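Notebook, Miranda collection, September
Laundry room tasks, second block

08:40

Carrying on from the last entry. The target for this block is still 200 accepted episodes of the floor pick-up task. The whole Miranda set sits at 3000 attempts on disk, and that number includes the early ones with the old wrist mount, which I want to keep in a separate split until someone has checked the extrinsics. Do not merge them. The loader will let you do it without a warning.

Changes since last time:

Gripper close speed lowered one notch in the Oner config. The old value was shoving light fabric along the floor before the fingers met.
Wrist exposure locked. Auto exposure was hunting every time the arm swung past a white panel, and in the laundry room nearly everything is a white panel.
Operator pedal remapped so that a double tap marks an episode as bad at the moment it goes bad. Before this we were marking them at the end and forgetting why.

The pedal change is in the shared config, so pull before you start. If your pedal does nothing on a double tap you are on the old one.

09:15

Calibration check. Six touches on the board, same as always, residuals fine. Left finger pad had lint packed into the slot, so I cleaned both with the soft brush and re-zeroed the gripper width. Width now reads true at closed. It was reading slightly open, which explains the grasp detector calling success on nothing in the last Brurner batch. Those labels need another pass. I have put a note in the batch folder.

09:50

First run of floor picks. Start pose is low, wrist pitched down, fingers part open. The operator drives in from the start pose, closes on the item, lifts clear, carries to the basket, releases, backs off. Prompt string is fixed: "pick the cloth up off the floor and put it in the basket". Please don't paraphrase it by hand. We do the paraphrasing offline, and the Itthorpe people got odd results when their operators typed their own.

Approaches into gaps between appliances are the slow part. The arm has the reach, but the wrist housing is wider than the fingers and the operator's sense of clearance comes almost entirely from the wrist view. With the side camera blocked by the machine body there is nothing to judge depth from except the floor and the bottom edges of the appliances. Two of the operators slow right down there and one doesn't, and you can pick them apart in the velocity plots without looking at the IDs. I would like the policy to learn the slow version. For now I am tagging gap approaches so that we can weight them later.

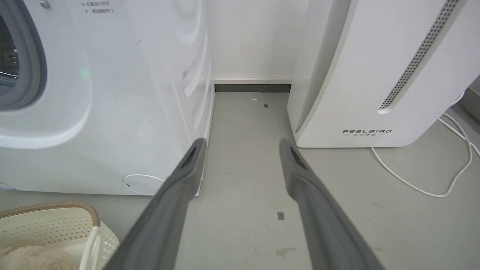

The tag goes on from the moment the fingertips are pointed into a gap until they are fully out again, whether or not a grasp is attempted. I had been starting it at first contact, and that cut off the alignment phase, which is the bit we want. Re-tagged the first run by hand. Tedious but done.

Floor marks are a separate problem. The segmentation baseline wants to call any dark patch on the grey floor an item. It did this with a shadow last month and with a scuff the month before. I am not going to scrub the floor to make the baseline look better. The marks stay, and some episodes should have a mark in view and no cloth near it, so that the thing learns to leave marks alone. Have added "distractor only" as an episode type. Operator drives to the start pose, holds, looks over the area, returns. No grasp. These count toward the 200 but should be kept to a small share of it.

11:30

Lost a stretch of recordings to a dropped wrist stream. Joint data kept logging, frames froze on the last good one. The sync check caught it at write time and refused the episodes, as designed, but the operator had no way of knowing until the end of the run. Want an audible beep on frame age. Threshold of 200 milliseconds to begin with. Anything tighter and it will chirp during normal USB hiccups and people will learn to ignore it.

Cause looks like the connector at the forearm. It is fine at rest and drops when joint five rolls past a certain angle with the wrist low, which is to say in exactly the pose this task uses. Re-seated it and added a strain relief loop. No drops in the next run, but I don't trust it yet. Spare cable is in the Brurner drawer if it goes again.

13:20

Power cables on the floor. The rule until now was to tidy them out of the workspace before each run. I am dropping that for this block. People's laundry rooms have cables in them, and a policy that has never seen one will either treat it as cloth or drive through it. New rule: cables stay as they lie, and the operator must not touch them. Any finger contact with a cable is a double tap and the episode goes to the rejects. Keep the rejects. We may want them as negatives.

Supply cables stay out of the grasp zone regardless. If one has crept in, pause the run, power down the arm, and move it by hand. Same goes for anything with a plug on it.

14:45

Second run. Grasp success is better with the slower close, at the cost of longer episodes. The time limit was clipping the good ones, so I have raised it. Failure modes noted as I went:

Fingers closing above the cloth and pinching a fold that pulls out on the lift. Most common by a good margin.
Drop on the basket rim. Operator releases early, half the cloth hangs outside. Marked as failure even if it slides in afterwards.
Glare off a glossy panel washing out one side of the wrist view on approach. Exposure lock helps with the hunting and does nothing for this. Might try a lower gain, or might just leave it in as honest variation.

The rim drops bother me a little. The release label is tied to gripper width, so an early release looks identical to a good one in the low-dimensional data. Only the frames show the difference. Whoever trains on state alone will get a policy that drops on the rim with full confidence.

16:10

Spot check of the replay tool. Playback of joint data against wrist frames is now aligned by eye at the start and the end of an episode. Midway there is still a small lag that comes and goes. Suspect the resampler in the Oner export. Have not touched it.

To do before the next run:

Beep on frame age
Relabel Brurner grasps from before the re-zero
Ask Itthorpe which resampler version they export with
New lint brush, the soft one is shedding
Move basket position between episodes, we have been leaving it in one corner far too often

Arm parked, brakes on, disk copied to the second drive. Checksum still running when I left.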